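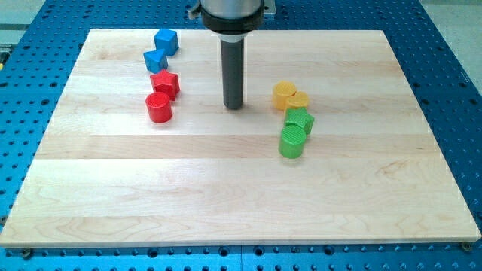 2. Les sablés à la cardamome (garder 3 minutes)

Bon, là je respire, je bois une gorgée d'eau, et je raconte la recette de Shobha Shenoy — celle qui m'a fait rater deux fournées avant de comprendre que mon beurre était trop mou !

Dire : beurre froid, cardamome pilée à la dernière minute, et la pâte une nuit au frigo (oui, toute une nuit, je sais, c'est long).

Demander à la salle qui met du sel. Moi j'en mets, et pas qu'un peu.

Le blog : quelque 1346 commentaires sous cette recette, dont celui de Sowmya Bhat qui remplace les amandes par de la noix de coco. Délicieux !

Passer ensuite au glaçage.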